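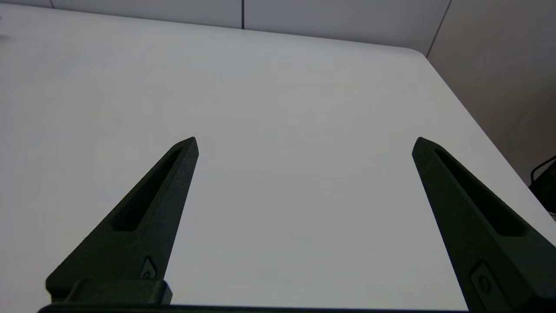 **Mornby Paper & Kit Club / Workroom / Tables and Benches**

### White top for the big table: keep it white or cover it?

**sang_ninh**

Hi all! So the big table is in and I've had three evenings at it now, and I want to hear from people before we go buying mats. It's plain white and there's a lot of it, 96 inches on the long side, so whatever we put over it is going to cost real money.

What I like: you can see every tiny part you drop. I was cutting window strips for my Carkar ferry kit (dark gray card, pieces about as wide as a grain of rice) and I didn't lose a single one. On the old brown table I'd have been on my knees with a flashlight.

What I don't like: white card on a white table. I put down a wing rib, turned around to get the glue, and spent I don't know how long patting the surface looking for it. Also my eyes were tired by 9.

Thoughts?

**foldline**

Keep it white!!! I have been asking for a white table since before we moved rooms. Put a sheet of colored paper under your white parts, done. A pad of construction paper costs next to nothing.

**Beatrice Mwakyusa**

I'm with Sang on the eyes. The two ceiling tubes bounce right back up at you if you sit on the window side. I moved to the short end and it was a lot better, but we can't all sit at the short end.

I'd like to see green cutting mats down the middle and the white left bare around the outside. Verschueren sells the big mats by the roll and you can trim them to fit.

**glue_pot_gary**

Please not the roll ones. We had a Verschueren roll mat at my old club and the ends never did lie flat. We tried books on it, we tried leaving it in the sun, we tried tape. Every long straight cut went funny at the last inch. Buy separate flat mats and push them together.

**Beatrice Mwakyusa**

Mine at home is flat as anything, Gary. Did you let it rest upside down first? You're supposed to leave it a couple of days.

**glue_pot_gary**

Two weeks upside down under a door. An actual door.

**foldline**

lol ok but can we talk about knives. If there are no mats at all then somebody WILL cut straight on the top, and cuts show on white because they fill up with dust and pencil. I'd rather have small mats, one each, that live in the drawer. I've got 11 of the letter-size ones from the Skedo closeout and I'm happy to bring them in.

**sang_ninh**

Oh that's generous, yes please! Small mats would also mean I can slide my work out of the way when somebody needs the whole length. Which does come up. The paper airship people need all of it and then some.

**tabs_and_slots**

Airship person here. Yes. We need it bare when we lay out the long panels, because mat edges leave a ridge that shows through when you score. So my vote is nothing permanent. I like it the way it is, big and white and plain, and I'd be a bit sad to see it turned into a patchwork.

One thing I'd ask for is a pencil line down the center. It'd help a ton with lining things up.

**Beatrice Mwakyusa**

No drawing on the table please. Graphite gets on everything, and then it's on the underside of your model. Use low-tack tape and take it up when you leave.

**tabs_and_slots**

Fine, tape. Blue tape?

**Beatrice Mwakyusa**

Blue tape is great.

**newish_nell**

Sorry if this is a silly question, what do you all clean it with? I got a dot of superglue on the desk I have at home, also white, and I made it worse with nail polish remover (went all cloudy). I don't want to be the person who does that to the club's.

**glue_pot_gary**

Not silly. Let it go hard, then a plastic scraper held nearly flat. For what's left, 3000 grit paper with a drop of water and hardly any pressure. Try it on the underside first! Plain dish soap for everything else. I would keep remover out of the room altogether.

**foldline**

Disagree on the sandpaper, you'll get a dull patch and it'll catch the light forever. Scraper and patience. Wax paper under anything you're gluing and you won't need either.

**glue_pot_gary**

3000 is barely sandpaper. It's like rubbing it with a napkin.

**foldline**

A napkin that leaves a dull patch, Gary.

**newish_nell**

Wax paper it is, thank you both!

**sang_ninh**

OK, sounds like most of us want the top left as it is, with foldline's small mats in the drawer, wax paper for gluing and blue tape for the airship crew. Beatrice, would a couple of clip lamps on the window side help? We could leave the tubes off and see how that goes for December.

**Beatrice Mwakyusa**

I'd try it. I've got one lamp I can bring. I still think you'll all want a big mat by spring, but I've said my piece.

**tabs_and_slots**

Second lamp from me. Can I have the full table from 6 the first week? We've got the tail section to lay out.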